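Trunorex Crate Pick Pack
Simulation scenes for gripper-mounted camera work

The Crate Pick Pack is a set of ready-made simulation scenes for teams working on picking from crates and trays. It is sold as an add-on to Trunorex Studio and covers the stretch of the job where many setups lose time: the last part of the approach, when the camera is over the crate and the gripper takes up part of the view.

Version 2 was released on 19 Jul 2023. It contains 296 scenes, of which 211 are new. The remainder were carried over from the April release with corrected contact settings.

Crates are modeled with open lattice floors and walls as well as solid ones. Lattice surfaces are hard on depth estimation and on edge detection, and a model trained only on solid bins will often mistake the grid for small parts. Each crate can be loaded full, part full or with no parts at all. We suggest keeping the empty runs in your training set.
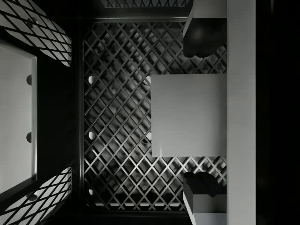
Simulated overhead view in grayscale, with the crate's lattice floor and gripper parts at right.

Light direction and strength are set per scene. The high-contrast presets leave deep shadow inside the crate and bright highlights on pale surfaces. Flat presets are included for comparison. Output is grayscale or color, with optional depth and part masks written to the same folder.

Gripper models
The pack ships with two grippers, the Hemov parallel model and the Thaler wide model. Both have full collision geometry. You can import your own gripper, but the camera offset has to be entered by hand – the import tool does not read it from the model file.

What you need
Trunorex Studio with an active license
A graphics card supported by your Studio version
The free Midenwood parts library, if you want to run the sample tasks

Licensing
One license covers a single site. Rendered images may be used to train commercial models, and the scene files themselves may not be passed on. Owners of the April release can download the update from their account page at no charge.

Known limits
Flexible packaging is not supported. Crates with folding walls load in the open position only.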